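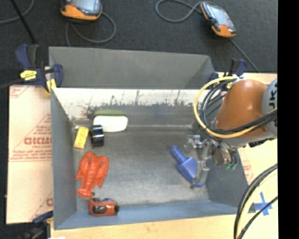
October 27, 2020
Bin cell 2, Girholm returns line

Job record 2059 closed. The cell has taken mixed returns from the Trulov totes for 11 shifts. Notes on staffing and handling, for the Itard review.

Before the changeover, four people sorted by hand at the belt. Two now stay on the belt for soft and oversize goods. The other two alternate between loading the bin and clearing stops. Clearing stops was planned as a side task. It takes up most of the second position.

Stops by cause, last shift: 9 total. 4 shiny or rounded items, 3 items against a wall, 2 hose snags at the wrist. Hose loop to be re-tied before the next run.

Loaders report less lifting and more standing. Mat requested. They also report that the pace is now set by the cell, and that short breaks are harder to take at a natural point. Proposal: a hold button on the loading side, so the loader can pause between picks without going for the pendant.

Clamps: check all three at handover. Add to sheet.

Training: Fülöp module covers restart only. Operators asked for grip selection as well. Agreed in principle, half a day each, to be finished by January.

Open: pay grade for the stop-clearing position. Still listed as sorter. Not a workshop decision, passed on to the office with these notes.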